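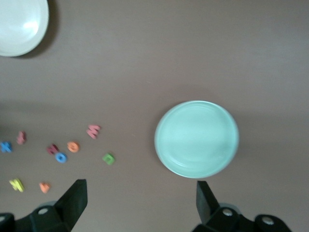 「値下げ対策」の財源と根拠の公表を求める チュクウエメカ・エゼ議員が声明

2025年2月12日
ジルヴィル市議会 チュクウエメカ・エゼ議員事務所

ジルヴィル市議会のチュクウエメカ・エゼ議員は、市当局が今議会に提出した「生活費緊急支援案」について、現状の説明では賛否を判断できないとする声明を発表した。支援案は、水道の基本料金の減免と、登録店で使える食料品クーポンの配布を柱としている。議員は採決に先立ち、積算資料、委託契約の全文、昨年8月に実施された試行事業の評価結果を公表するよう市長に求めた。

「市長は『すべての家庭に届く支援』と言うが、資料を読むかぎり、届く家庭がどこにあるのか私には分からない。対象は3,703世帯とされている。どの名簿から、どの基準で数えたのか。担当課に二度尋ねたが、二度とも『精査中』という答えだった。精査中の数字で予算を組むのは順序が逆ではないか」

水道料金の減免は申請制とされている。申請書には所得証明と直近の検針票の添付が必要で、受付は本庁舎の窓口に限られる。集合住宅で料金を家賃と一緒に支払っている世帯には、本人名義の検針票がない。この点について支援案には記載がなく、議員の照会に対する市の回答は「運用で対応する」の一文のみであった。

クーポン事業の運営は、ランダル社への委託が予定されている。議会に示された見積書では、事務費が「一式」としてまとめられ、印刷、発送、店舗への精算の内訳は示されていない。エゼ議員は、同社の受託そのものに反対する立場ではないとしたうえで、次のように述べた。

「一式とは便利な言葉だ。家計簿に『一式』と書いて家族が納得するだろうか。市民に配る額と、配るためにかかる額を並べて見せてほしい。後者が小さいと言うなら、隠す理由はないはずだ」

登録店についても疑問が残る。市の一覧に載っているのは31店で、その多くは中心部に集まっている。クルムズギュル地区の登録は一店もなく、同地区の住民がクーポンを使うにはバスで中心部まで出なければならない。支援案に交通費の補助は含まれていない。市は「順次拡大する」としているものの、時期も目標も明らかにしていない。

昨年8月の試行事業では514世帯にクーポンが配られた。市の広報紙はこれを「大きな成果」と紹介したが、使用率や購入品目、同じ時期の店頭価格の動きは公表されていない。議員事務所には、配布の開始後に登録店で米や食用油の値札が変わったという声が寄せられている。事務所ではその真偽を確認できておらず、市に価格調査の記録の提出を求めている。

「値上げがあったと断定するつもりはない。ただ、なかったと言い切れる人も市役所にはいないようだ。調べていないのなら、成果という言葉は引っ込めるべきだ」

エゼ議員は、減税や給付の発表が選挙の前に集中してきた市政の慣行にも触れ、支援の終了時期と、終了後の料金の扱いを条例に明記するよう求めた。現行案では減免の期間が「当面の間」とされ、減収分を翌年度以降の料金に上乗せしないという約束もない。

市長への要求事項は次のとおり。

・対象世帯の算定方法と使用した名簿の種類の公表
・ランダル社の見積書の内訳および委託契約案全文の公表
・試行事業の使用実績と価格調査記録の提出
・検針票を持たない世帯の申請方法の明文化
・減免終了後の料金の扱いに関する書面での回答

議員は、回答が採決前に得られない場合、支援案の継続審査を求める動議を提出する方針である。あわせて、申請窓口の拡大を求める住民70人の署名を議長に提出した。

本件に関する問い合わせ先
ジルヴィル市議会 チュクウエメカ・エゼ議員事務所 広報担当
（市議会棟内、平日の開庁時間中に受付）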